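Home | News | Artists | Concerts | Archive | Contact

March
By Helmut Eichhorn, Radley Records

RADLEY RECORDS TO RELEASE THE CLURKBRIDGE TAPES

Radley Records will release a set of live jazz recordings made at the Clurkbridge Assembly Rooms by the Pfeiffer Quintet. The music has been kept on reel-to-reel tape by the band's family and has never been on sale before.

The set runs to 19 tracks across two discs. Most are original tunes by the trumpeter and leader, who wrote for the band throughout its residency. The rest are standards, including two long ballads and a fast blues that closed most evenings. The longest track, "Zallora", fills most of one side and has an unaccompanied bass solo that regulars at the club used to ask for by name.
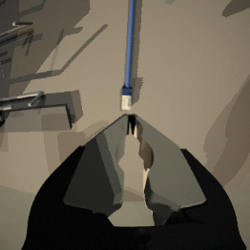

Blue cable on a beige surface.

The quintet played the Assembly Rooms every week for three seasons. The room held 115 people and had a low stage at one end, close enough to the front tables that talk and glasses can be heard on several numbers. Radley has left these sounds in. Tape hiss has been reduced a little on the quieter pieces, but no edits have been made to the solos and the running order follows the sets as they were played.

The line-up is trumpet, tenor saxophone, piano, double bass and drums. On four tracks the tenor player changes to flute. A second drummer sits in for the last number of the second disc — his name was not written on the tape box, and the label would be glad to hear from anyone who knows it. 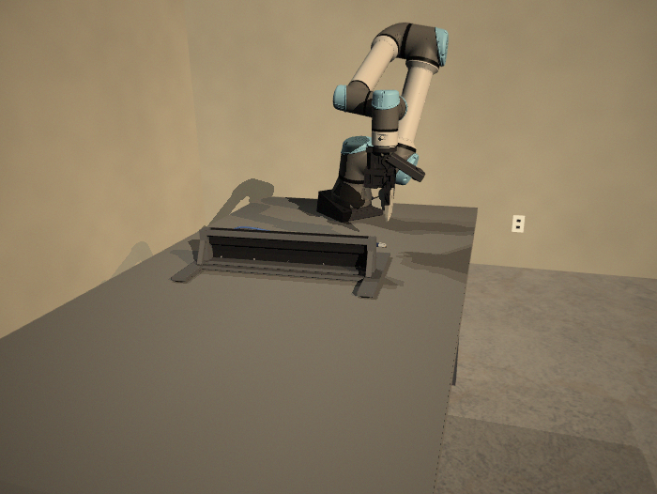 LAUNCH CONCERT

A concert to mark the release will be held at the Clurkbridge Assembly Rooms. A new five-piece band will play music from the set in the first half, working from the original handwritten parts. The second half will be their own material. Doors open at 7 pm and the music starts at 8 pm. Tickets can be bought from the box office or at the door if any are left.

FORMATS

The Clurkbridge Tapes will be sold as a double LP and a double CD. The LP is limited to 1000 copies. Both come with a booklet containing set lists, notes on each tune and a short history of the residency. There will be a download version, without the booklet, on the same day.

Review copies are available to press and radio on request. Please quote catalogue number RAD 2755 and say which format you would like. Requests for interviews with members of the launch band should go to Helmut Eichhorn at the label.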